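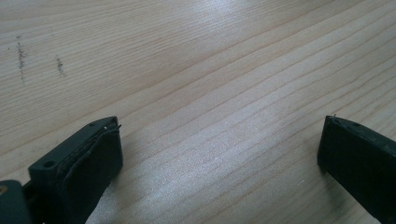
Dark specks on a pale table top, what would you try first?
I bought this table secondhand and I like everything about it except two marks that won't leave. The grain runs one way and both of them go across it, one a thin broken streak and the other shorter and more compact. The rest of the surface looks clean. I've wiped it with a damp cloth and then with dish soap. No change I can feel or see. The finish is smooth with a bit of shine, and I'd like to keep it that way. The seller didn't know what wood it is or what's on it.
Posted by jbaert_t, July 2019

sterkdale_dean
Could be pencil. Try a white vinyl eraser, light pressure, and go with the grain. Brush off the crumbs and look again before you do anything stronger.

Koen VdB
I'd go straight to mineral spirits on a soft rag. Test it underneath the top first. If the marks are sitting on the finish they should come off in 3 or 4 passes.

Josefien
Please don't start with solvent when you don't know the finish. I did that on a shelf and ended up with a dull patch bigger than the stain was. Eraser first, I agree with Dean.

Koen VdB
That's why I said test underneath. Mineral spirits won't hurt most cured finishes. What did you use on the shelf?

Josefien
Lacquer thinner. OK, that is a different thing. I'd still try the eraser.

jbaert_t
I don't have a white eraser, only the pink kind on the end of a pencil. Is that all right?

sterkdale_dean
No, those can be gritty and some leave color behind. A white one costs almost nothing.

martens11
Does a fingernail catch on the marks? If it does, there is something stuck on top and a plastic scraper held flat might lift it. If it doesn't, it may be under the finish and no cleaner will reach it. In that case you either sand the whole top and recoat or leave it alone. I wouldn't sand only the one area, the sheen will never match.

jbaert_t
The streak feels a little rough. The short one I can't feel at all. I'll get the eraser Monday and start with the streak.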